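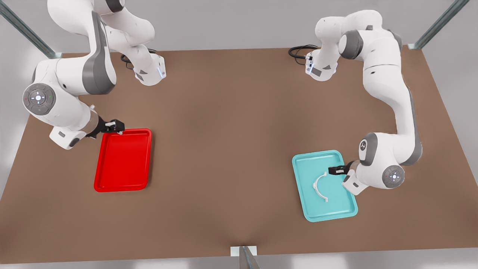 Simulator view, two arms, red tray and cyan tray with the white curved piece.

Thread: Teleop demos in simulation - how slow is too slow?

durnik_bench
7 May 2023
Hello all. I am recording demonstrations by remote control for a two-arm task, all in simulation for now. The white piece starts in the cyan tray and must finish in the red one. The left arm lifts it and the right arm keeps the red tray steady. I have 456 demonstrations, each with 20 seconds of recording at most. The policy trained on them reaches the piece well, then it stops above it and waits. I think this is my own fault, as I also wait there when I drive. Should I record again, or cut out the pauses?

Vuvirard
Cut them. I had the same thing with a peg task. Every place where the operator hesitates becomes a place where the robot hesitates, sometimes for ever. I removed all steps where neither the arms nor the grippers moved and trained again with the same settings. Half a day of work.

grikik
I do not agree with cutting everything. Some pauses have a purpose, for example when the gripper closes and the arm must stand still until the fingers have hold of the part. If you remove these steps, the policy learns to lift too early. Please look at the gripper command before you delete.

Vuvirard
I wrote "neither the arms nor the grippers". The closing is kept.

grikik
Yes, but the command changes in one step and the fingers need more time. Do you filter on the command or on the measured position? With the command you lose the closing.

Vuvirard
Measured position. But fair point, I should have written it.

Jankauskaitė
May I ask why the right arm has to hold the red tray at all? In simulation you can set the friction higher and the tray will stay. Then you drive one arm and your demonstrations become much cleaner. Driving two arms at once is tiring and I believe most of your waiting comes from there.

durnik_bench
The real tray slides, so I want the holding to be in the data. But it is true that I look at the right gripper first, then at the left one, and in between nothing moves. I filter on the command at present, so I will change this. My cut-off for a new batch was 900 steps per demonstration, maybe it is too generous.

grikik
Lower it only when you are more practised. A hurried operator makes worse data than a slow one, in my experience. Also vary where the piece lies in the cyan tray, and turn it. With an open arc the good place to grasp changes a lot with the angle.

Vuvirard
Here I agree with grikik.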